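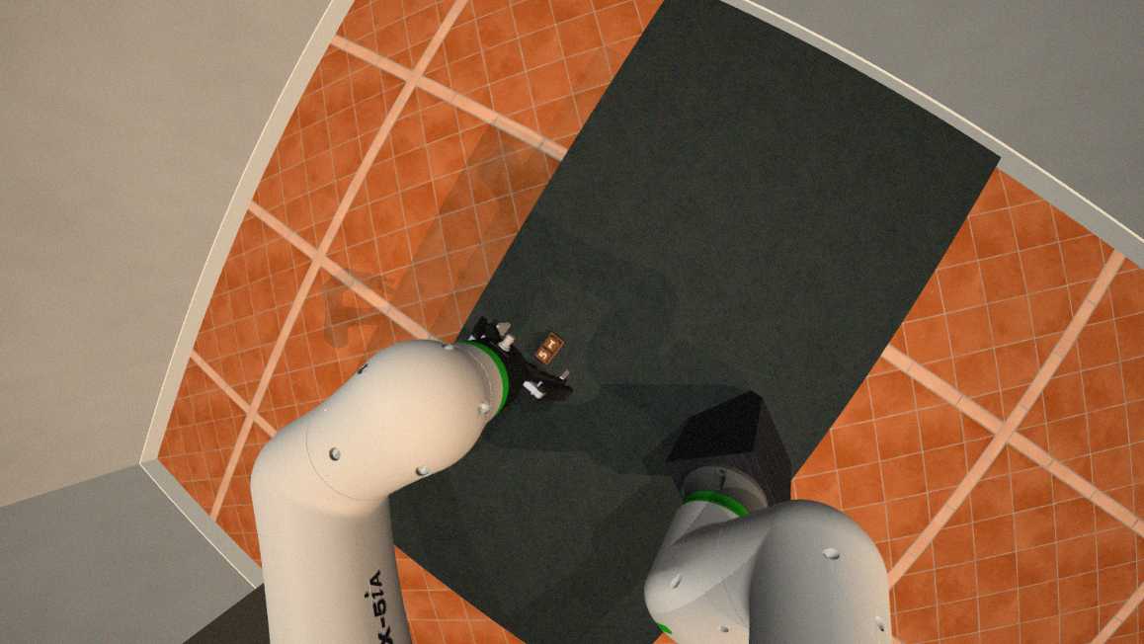
I've been using the Gwilliam hand controller for 21 days now, and I wanted to give it a proper run before writing anything, because the first evening with it nearly put me off altogether. It's a chunky grip on a short stand that lets you steer a robot arm by moving your own hand, and it records everything you do so the arm can be taught from it afterwards. I do nearly all my practice in simulation (the real cell at Stondport is shared, and I'd rather make my mistakes where they cost nothing), with two white arms facing each other over a big dark table and an orange tiled floor underneath. My usual exercise is bringing the left gripper down to a small numbered block, and if you've tried that with a keyboard or a mouse you'll know exactly why I went shopping for something better!

Setting up took me most of an afternoon. The box has the grip, the stand, 2 cables and a leaflet that assumes you already know what you're doing. I plugged it in, opened the Skurelent software, and got an arm that went left when I went right. There is a calibration page, tucked under "Workspace" and then under "Advanced", and once you've held the grip still at each of the corners it asks for, the whole thing settles down. Do this first. Do it again if you move your chair, too, as I found out after I'd swapped sides of the desk to get the sun out of my eyes.

Once it's calibrated, though, it is lovely. The movement is smooth and the arm follows you closely without feeling twitchy, and there's a thumb wheel that scales your hand down for the fine work. I leave it wide open for the big sweep across the table and then roll it right back for the last little bit before the block. The block is tiny next to the gripper, so that last bit is where all my bad recordings used to come from. With the wheel turned down I can creep in, have a think, creep in a bit more, and close the fingers when I'm happy. You can also pause the recording with your little finger while you have that think, and the pause is left out of the finished demonstration, so the robot doesn't learn to dither the way I do.

The trigger is my favourite part. It has a light spring and a long travel, and the gripper closes just as far as you squeeze. My old Grekport pad had a plain open-or-shut button, and going back to it for an hour last week felt like doing up a shirt in oven gloves.

Now for the grumbles, and I do have a few. It's one-handed, and you can only drive one arm with it. You can buy a second and pair them, but at £600 each I shan't be doing that soon, so I record the left arm first and then play it back while I drive the right. That works well enough for jobs where the arms take turns. For a proper handover from one to the other it's hopeless, and I'd tell anyone who mainly wants two-armed work to save up for the pair or look elsewhere.

The wrist twist is the other sore point. Turning the gripper over means turning your own wrist over, and mine only goes so far. There's a clutch button that lets you stop, bring your hand back to somewhere comfortable and carry on, and it does the job, but you get a small hitch in the recording each time. I've learned to start with my hand already turned a bit the other way. After 40 recordings in one sitting my forearm was complaining, so take breaks, and put something soft under your elbow (I use a folded tea towel).

I'd also like a longer cable and a better leaflet. The online guide is much friendlier, and I wish I'd read it before I started rather than on day four.

Would I buy it again? Yes, I would. My recordings are cleaner, I throw far fewer of them away, and I look forward to the practice, which I never did with the old pad. Four stars out of five from me, and I'll come back and add the fifth if they ever sort out that clutch.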